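Etura 234 Gray Storage Bin: Long-Term Review

Rating: 4 out of 5
Category: Bins and totes

The Etura 234 is a large rectangular bin with smooth walls, sold as a single piece with no lid. I bought two through the Huso online store, one for the workbench and one for the garage shelf. The bench bin has been in daily use since December. The notes below are mainly on that one.

Shape and fit

The walls are tall and lean inward toward the floor, so the usable area at the bottom is smaller than the opening suggests. Measure your shelf against the rim and your contents against the base. I made the mistake of doing it the other way and had to move a shelf bracket.

The slope has a benefit. Empty bins nest deeply and separate without a fight, even after a week stacked in a cold garage. The cheaper Chou tote I used before had straighter sides and needed two people to pull a pair apart.

Surface

The walls are smooth inside, with no ribs or molded pockets to trap dust. A damp cloth is enough for most dirt. Adhesive labels hold well on the outside and come off in one piece if warmed first.

The floor is where wear shows. Mixed parts get dropped in, dragged to one side and picked out again, and gray hides only part of that.

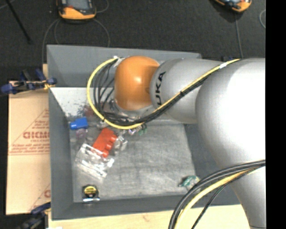 Scuffs on the floor are cosmetic so far. I can feel a few of them with a fingernail, but none has gone deep enough to catch a cloth, and the bin still holds water when rinsed out. Anyone storing finished or polished items should put down a liner. A cut piece of cardboard works, though it slides unless it is trimmed tight to the base.

Handling

The rim is comfortable to grip when the load is light. With a heavy load I carry it from underneath. There is some flex in the long walls when the bin is lifted by the rim — not alarming, but noticeable — and I would have liked a thicker edge at this price.

Reaching small items in the far corners takes a long arm because of the wall height. If most of what you store is small, the shallow version is the better choice. Grillier makes a similar bin with a drop front, which solves the reach problem but lets small screws escape at the hinge.

Labeling

The product code is molded under the base, where it cannot be read with the bin full. My two units are 1,223 and 2,345 on my own inventory list, written on the short side in paint marker. The marker has not rubbed off.

Pros: easy to clean, nests well, stable on a flat bench
Cons: floor marks early, long walls flex, no lid available

I have ordered a third for the garage, along with a roll of liner.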